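Budgeting for a two-arm table cell – tips from the workshop page

Quick notes, written between jobs. For anyone pricing a small setup to do napkin rolls, cutlery, sorting, that kind of work. Not a full guide.

Start with the job, then the arms

Write down what has to move from where to where. On one line. Ours reads: fork and knife out of the tray, into the napkin, napkin bundle into the basket. That line decides reach, gripper size, number of arms, everything you pay for. We skipped this at first and nearly ordered from the wrong page of the Zalport catalog.

Two arms if there's cloth. One arm can pick a fork all day but folding wants a second hand. If you only move hard things, buy one and leave room on the rail for another.

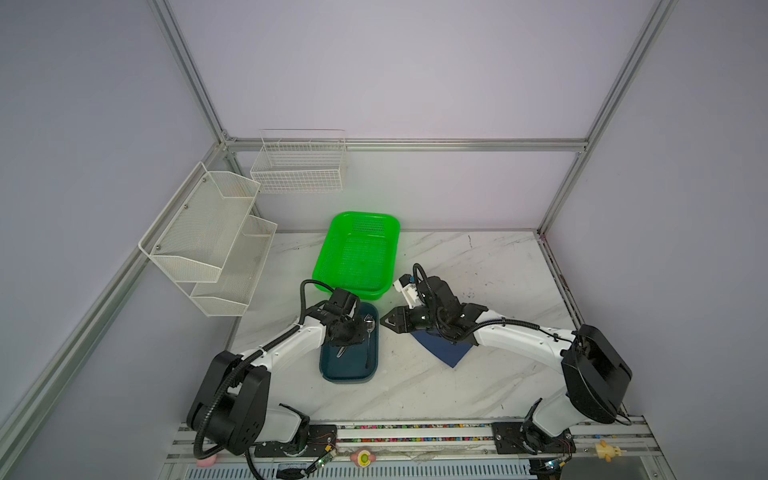

Frame and walls

Aluminum extrusion. Costs more than lumber, saves it back the first time you move a post. Buy two spare lengths and double the corner brackets you think you need. Plain light wall panels, no gloss. Get the panels cut by the supplier – we did ours with a jigsaw and it shows.

Hang storage on the walls. Wire baskets, mesh shelves, cheap stuff from the kitchen aisle. Table space is the expensive space.

Set aside 200 for frame odds and ends alone. Bolts, T-nuts, end caps, the hex key that walks off.

Grippers and fingers

Most people underspend here. The arm gets the attention and the fingers do the work. Ask Fukberg or Pešek or whoever you buy from what a replacement pair of fingers costs and how long shipping takes. If they can't answer, thats your answer.

Cloth is harder than metal. A napkin with cutlery tucked in is soft on the outside and stiff in the middle, so try your real napkins before you pay for anything. Same brand, same fold, same weight of fork. Sample kits are useless for this. 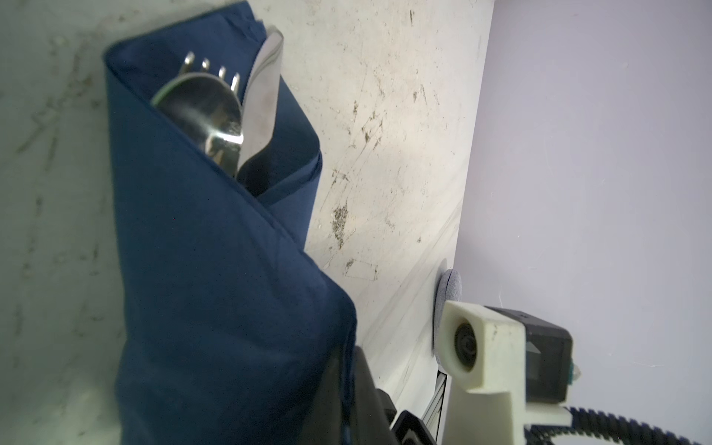

Finger tips are a consumable, put them on the monthly sheet with the dish soap. Same goes for cable sleeve. Buy 8 tips to start, keep them in a labeled jar.

Table top

Don't buy nice. A working surface picks up scuffs and specks whatever you do, so get something you can wipe and replace. Marble look is fine, hides crumbs a bit too well though. Plain is easier to keep clean.

Budget for a second top from day one. Ours is leaning behind the door and I'm glad of it.

Trays and baskets

Cheapest line on the whole list and the one worth fussing over. Rules we use:

– Low tray with sloped sides for cutlery. Deep ones make the gripper come in steep.
– Basket with a rounded rim. Sharp rims snag napkins.
– One color per job. Teal for the tray, green for the basket, navy for the cloth. Easy on people and cameras both.
– Buy three of each, same batch. Stores change the size without telling you.

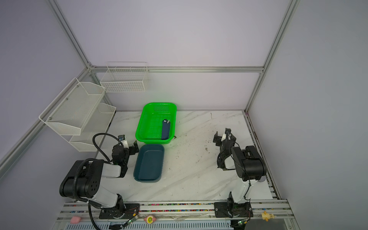
Measure the basket opening against the gripper with the fingers OPEN, not closed. Easy to forget. Add a thumb's width on every side, then check how far down it has to reach. A basket that looks roomy from above gets tight near the bottom, especially with cloth in it already.

Perforated sides are good. Lighter, crumbs fall out, easy rinse. Check for thin spots before you buy, a squeeze in the store is enough.
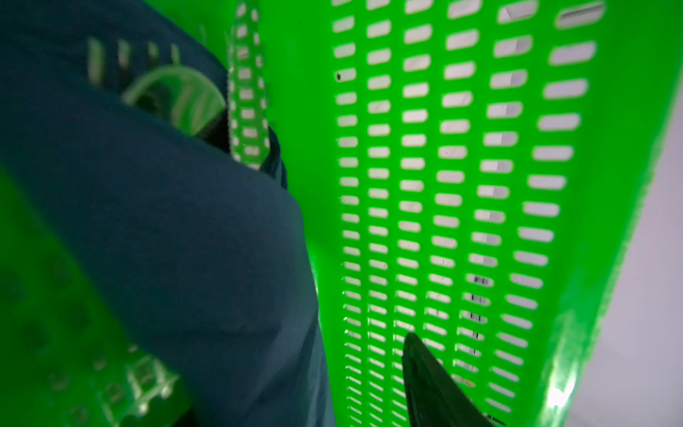
Blue cloth in or draped over the green basket, gripper finger at or just in front of the slots.

The numbers

Two piles. Stuff you buy once: arms, rail, frame, panels. Stuff you keep buying: fingers, sleeves, trays, napkins, table top. Second pile is the one that gets forgotten. We put down 290 for it the first year and went over by January.

Support plans: Clolon offered us one, we said no, then paid by the hour anyway. Ask what the hourly rate is before you turn a plan down. Also ask who pays return shipping on a dead joint, heavy box.

Time costs too. Block out 2 full mornings for bolting down and lining up the arms. Then another for cables. Label both ends of every cable before it goes in the sleeve, tape and a marker will do.

Used gear is ok for frame and rail. Wouldn't buy used grippers agian.

Keep the receipts in the same folder as the measurements. Next tip sheet will be on lighting, when I get to it.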